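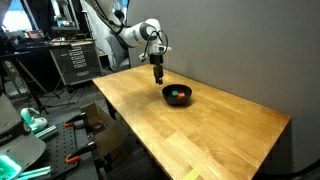 *la table, avec le bol noir et les deux cubes*

**Autoédition : passer par un petit éditeur après coup, ça vaut le coup ?**

**plumedugard**
Salut. Roman SF autopublié en août, 300 pages, écrit le soir après le boulot. 800 exemplaires vendus, surtout en numérique. Et là je reçois une proposition d'une petite maison, Stoltside. Ils veulent papier + numérique, 10 % sur le papier, pas d'à-valoir. Premier tirage 1000. Je fais quoi ? J'ai jamais signé un contrat d'édition de ma vie.

**Mirabelle_62**
Pas d'à-valoir = non. Enfin pour moi.

**vieuxgrimoire**
> Pas d'à-valoir = non

Un peu rapide. Chez les petits c'est courant, et 10 % sur le papier c'est correct pour un premier. Ce qui me gêne c'est le numérique. Tu vends déjà tout seul, pourquoi leur donner ? Demande papier seul.

**Mirabelle_62**
Correct mouais. 10 % du prix public HT ou 10 % des recettes nettes ? Parce que c'est pas du tout la même chose. J'ai signé « net » chez Desby il y a quelques années, j'ai touché de quoi m'acheter un sandwich.

**plumedugard**
Euh. Je viens de relire, c'est écrit « prix public hors taxes ». Ouf ?

**Mirabelle_62**
Ouf.

**tomtom_relit**
Regarde qui diffuse. Sans diffuseur les 1000 ex vont dormir dans un garage. Et la clause de préférence, combien de livres ils te bloquent derrière ? Ma copine s'est retrouvée coincée avec une suite dont l'éditeur voulait pas mais qu'il voulait pas lâcher non plus.

**plumedugard**
Diffuseur : Mikton. Connais pas. Préférence sur les trois prochains dans le même genre...

**vieuxgrimoire**
Mikton ça va, je vois leurs cartons chez ma libraire. Ils placent surtout en imaginaire donc plutot bien pour toi. Trois livres par contre tu négocies. Un seul, ou rien.

**Mirabelle_62**
Rien. Sérieux, vous êtes tous trop gentils avec les éditeurs ici. 800 ventes tout seul, c'est LUI qui a la main. Qu'il continue, qu'il fasse le tome 2 et on en reparle.

**saulius.silina**
Pas d'accord. J'ai refusé une offre comme ça pour *L'Hiver de Paulauskas* en me disant pareil. Les ventes ont calé au bout de six mois, et les libraires ne prennent pas un livre imprimé à la demande, ou alors un exemplaire en dépôt, au fond, sous les guides de rando. Le papier en librairie, seul, j'ai jamais réussi. Si c'était à refaire je signe le papier et je garde le reste.
Saulius Siliņa

**Mirabelle_62**
Ton livre faisait aussi 700 pages de neige, Saulius.

**saulius.silina**
640.

**tomtom_relit**
mdr

Bref, plumedugard, demande aussi la durée de cession. Si c'est « durée de la propriété littéraire » tu proposes cinq ans renouvelables. Et la couverture, tu gardes la tienne ou ils refont ?

**plumedugard**
Ils refont. Ça m'embête, j'y tenais. Je leur écris ce soir : papier seul, cinq ans, préférence sur un titre. Je mets tout dans un seul mail ou je passe un coup de fil d'abord ?

**vieuxgrimoire**
Mail. Toujours une trace ecrite.

**Mirabelle_62**
Mail, pour une fois on est d'accord. Et tu signes rien avant d'avoir leur réponse sur les trois points.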